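Laundry and Linen Assistant (part-time), Calado Guest House, Mevport

Posted 13/12/2018

Calado Guest House is looking for one person to join our small linen team. The work is for the winter season at first, with a good chance to continue after. We are open all the year and the house is full most of the nights, so the washing does not stop. 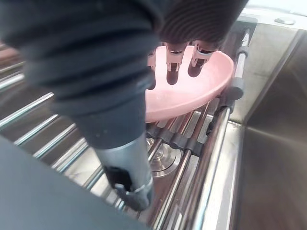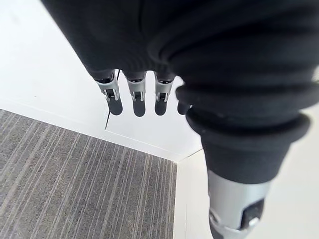
Rack and striped carpet, in that order.

About the house

Calado stands on the hill side of Mevport, five minutes by foot from the ferry. It was a school for sewing before, and later a family home. My partner Ezequiel Esquivel and I took it over when it had only a few rooms ready for guests. Now we have also the annex on Plallcombe Road, and since last summer we wash the table linen for the Cerska tea room. In our busiest month the team washed and folded 2,000 pieces, from pillowcases to bath mats, and we were tired but quite proud.

We do not send anything to an outside company. We tried it once for a season. The sheets came back gray and some of them were not ours, and we decided then to do all the work in the house.

What you will do

You will collect the used linen from the floors and the annex, sort it by color and fabric, and run the washing machines and dryers. Table linen from Cerska has often wine and jam on it, so you will learn how we treat stains before the wash. We will show you, nobody is expected to know it on the first day.

After this comes ironing and folding. We have our own way to fold the fitted sheets and we ask everyone to do it the same, or the piles fall over in the closet. Wool blankets and the small cotton rugs are dried flat or on a rack, never in the dryer. You will also do small repairs, like a button on a duvet cover or a loose hem. Bigger repairs go to Ezequiel, who sews very well.

Once in the season we make a full inventory. The last one gave 342 bath towels, of which 73 were too thin for guests and became cleaning cloths. The inventory takes two days and lunch is on us.

Who we are looking for

You can stand for several hours and carry a full basket up one flight of stairs. There is an elevator in the main house, but it does not go to the annex. You notice when something is not clean, and you wash it again without that someone must tell you. Experience in a hotel, hospital or dry cleaner is welcome. Experience from a big family is also fine.

You should understand simple English, both spoken and written, because the care labels and our daily notes are in English. At the moment we speak four languages in the laundry room and everybody manages.

Please tell us before if you have an allergy to detergents. We use one without perfume for all bed linen, but the stain remover is stronger and you will need gloves for it.

Hours and pay

The position is for 22 hours a week, mornings, starting at 7. You will work every second weekend. We make the schedule two weeks ahead and we try hard not to change it.

The pay is by the hour and a little above what is usual for this work in Mevport – we will tell you the exact rate when we first speak, and it is the same for everyone who starts. Your first two weeks are training and they are fully paid. If you stay for the whole season there is a bonus of $1,000, paid together with the last wages. Work shirts and an apron we provide, and shoes you bring yourself. Closed shoes please, with a sole that does not slip.

Breakfast is free on the days you work. The kitchen makes good bread.

How to apply

Write us a short letter or e-mail, half a page is enough. Say what work you did before, when you can start, and which weekends in December are not possible for you. A formal resume is not necessary. If you have a former employer who we may call, add the name and number.

You can also bring your letter to the front desk at Calado, any day before 4 in the afternoon. Please ask for Yusri Jugah. If I am down with the machines, they will call me up.

We invite people to visit in the order that the letters arrive, and we answer to all of them. The visit takes an hour. We walk through the laundry room and the annex, you fold a few things with us, and you can ask whatever you want about the work.

Yusri Jugah
Linen and Housekeeping
Calado Guest House, Mevport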